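Chapter 5
Running a Small Food Business: Where the Money Hides

What this chapter covers: pricing a handmade product, the hours you forget to charge for, wholesale versus your own counter, and how to read a slow month without panicking.

I learned to price a jar of plum jam the wrong way, so let me start with that. I was twenty-six, I had a rented kitchen in Gromham two mornings a week, and I added up the fruit, the sugar and the jar and then doubled it. Doubling felt bold! I sold every jar I made that first May (people were lovely about it) and at the end of the month I had less in the bank than when I started.

What had I left out? The rent on the kitchen, for one thing. The labels. The gas to drive out to the orchard and back, the market fee, the three jars that cracked, the jars I gave to my aunt. And me, of course. I'd left out me completely. I stood over a pot for hours at a time and put that down as free.

You've probably done some version of this already, even if you've only ever sold cookies at a school fair. It's the most common mistake in small food, and it's sneaky, since the shelf empties and everyone tells you how well you're doing. An empty shelf tells you that people like the price. It doesn't tell you whether you can afford it.

So in this chapter we're going to follow one shop through its numbers. The shop is Kerekes, a preserves and pickles business run by Aranka Szilágyi out of a corner building with a kitchen at the back. I worked for Aranka for two summers and she has been kind enough to let me use her books. She keeps them by hand, in pencil, and she corrects me when I round things off.

Kerekes sells 70 products in a good season. That sounds like a lot until you see that many of them are the same pickle in a different jar. Size matters more than new students expect. A small jar takes almost as long to fill, wipe and label as a large one, and customers won't pay nearly as much for it. We'll come back to this in the second section with a full worked table, so don't worry if it seems fuzzy now.

The other thing I want you to watch is time. When I ask a class to list the costs of a batch of chutney, they give me ingredients first and equipment second, and labor turns up late, if it turns up at all. Then I ask who chopped the onions, and there's a pause.
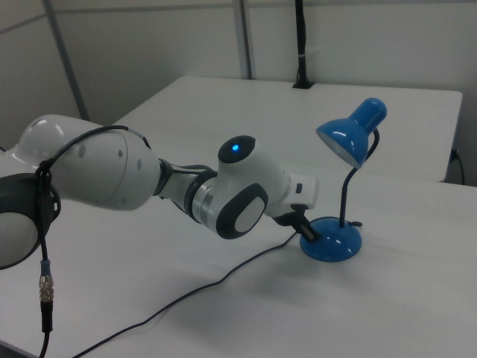
Figure 5.1 A robot arm and a small blue desk lamp.

Let's get back to those onions. Aranka's rule is that every job gets written down with a start and a finish, even the boring ones – washing the funnels, answering email, waiting for the delivery from Cerkis. She did this for one whole month and found that stirring and cooking, the part customers imagine her doing all day, was the small end of it. Cleaning was bigger. So was packing. She raised the price of her gift boxes the next week, and I remember being horrified, and I remember that they kept selling.

Wholesale is where it gets really interesting (I know, I know, but stick with me). The grocery store Grornari wanted her pickled beets on its shelves and asked for a large discount off the counter price. Is that a bad deal? Maybe. It depends on how many jars go out in one trip and who does the driving, and on what else the kitchen could have been making that morning. Aranka said yes to the beets and no to the apricots, and by the end of this chapter you should be able to work out why.

Before you read on, grab a sheet of paper and pick one thing you know how to make. Bread, hot sauce, granola, anything. Write down what you'd charge for it today, without doing any math, and fold the paper over. We'll open it again at the end of section 5.4.

5.1 What a Jar Costs

We begin with the ingredients, and with a fussy little point about waste. If a recipe needs two pounds of pitted plums, you have to buy more than two pounds of plums. You pay for the pits too.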